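4.3 Looking up: the ceiling as the part of the room we forget

I went into this part of the study expecting to write mostly about floors. Floors are where I started in the Tadum house, and floors take up most of my notebook from April. But the longer I sat in these rooms (I'm a sitter, I bring a folding stool and a thermos and stay put), the more my eyes drifted upward, and I ended up with 15 pages on ceilings that I hadn't planned for at all.

So, a bit on how I did it. I visited each of the seven rooms in the Tadum house and the three in the Tratden annex, and in every one I did the same thing: sit in the middle, sketch what was overhead, move to a corner, sketch again. The corner sketch was always the harder one. From the middle of a room a paneled ceiling looks like a plain grid, and you draw it in a minute or two. From the corner, looking up steeply, all those tidy right angles go off on diagonals, and I had to rub out and start over more often than I'd like to admit in print.

What I wanted to know was pretty simple. When people talk about a room feeling calm or busy, how much of that comes from the lines above their heads? In our interviews (see Section 3) hardly any of the residents brought up the ceiling on their own. Once I asked, though, they had plenty to say! One woman told me she'd been following the same seam with her eyes from her bed every morning for seven years and could draw it for me right there on a napkin. She did, and it matched my own sketch nicely, down to the slight lean where the panels meet the wall.

That's why I've come to think of seams as the furniture of a ceiling. They give you something to rest your eyes on, and they tell you where the wall is going to start. A plastered ceiling with no joints at all made several people uneasy in the annex, and the word "floating" came up more than once. Toivonen's pattern sheets, which we used for the planning of both buildings, treat joints as something to hide with filler and paint. I'd argue for leaving them alone, at least in rooms where people lie down or sit for long stretches.

Color matters too, and I underrated it at first. Gray panels next to a whiter surface make the meeting line very easy to read, even out of the corner of your eye. The grays don't stay one gray, either — they shift toward blue or purple depending on the panel and the angle you catch it from, and I filled half a page with failed attempts at naming them. Figure 3 shows the kind of meeting line I mean. 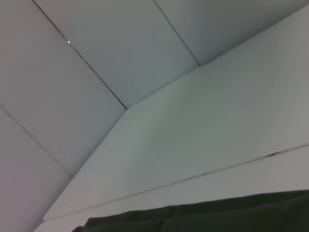

Figure 3. Gray ceiling sections with dark seams, meeting a brighter white surface along a straight edge.

Ragnvald Solberg read a draft of this section and objected that I was giving the seams too much credit. In his view people get attached to whatever they've looked at for years, a crack or a water stain would do just as well, and I should have asked residents who had only just moved in. It's a fair point, and I don't have a full answer to it. The Jirura pilot did include newer residents, but we only asked them about light and noise, so I can't lean on it here.

What I can say is that the napkin drawings were all of joints and edges. I asked for "anything you remember up there" and got lines, every time, with the occasional lamp squeezed in afterward. I'd love to repeat the exercise with people in their first week, same prompt, same napkins — and with the corner sketch added, to see if they find it as annoying to draw as I did. Until then I'm treating the claim about seams as a working one, and the next section goes back to the floors.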